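Tinell Cell Inspection – Shared Table Robot, Weduvside Site
Inspector: Princess Dizon
Date: 2023-05-15

1. Emergency stop within reach of the operator chair. OK.
2. Speed limit in teach mode set to 400 mm/s or less. OK, read from the controller.
3. Payload setting agrees with the tool mounted. OK. The setting was wrong in February and Enriquez has corrected it.
4. Gripper fingers: no cracks, no sharp edges, both screws tight. OK. I checked with the power off, by hand and with the small key.
5. Power cables do not cross the path of the arm. Comment: the black cable comes in behind the carafe. Please fix it to the table with clips before the next long run.
6. Liquids on the work surface. Comment: the carafe is part of the task, so it is permitted, but only with the lid rule from the Ustberg instruction – when it is filled, the arm must not pass over it.
7. Loose parts. The capsule holder must stand on its base and be placed before the arm is enabled, never after.

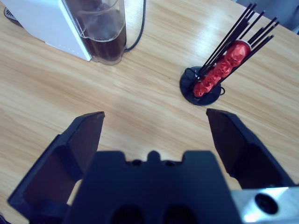

Inspection Record, Issue 10, page 68

8. Free space between the open fingers and the nearest object before start. OK. The middle of the table is kept clear, and the red capsules stay in their holder until the program calls for them.
9. Floor marking, 800 mm from the table edge. Not OK. The tape is worn on the door side. To be renewed by Enriquez.
10. Operators have signed the risk assessment. Two signatures are missing – I have written to both persons.

Result: released with comments. Points 5 and 9 must be closed before unattended operation is allowed. Point 10 I will check myself.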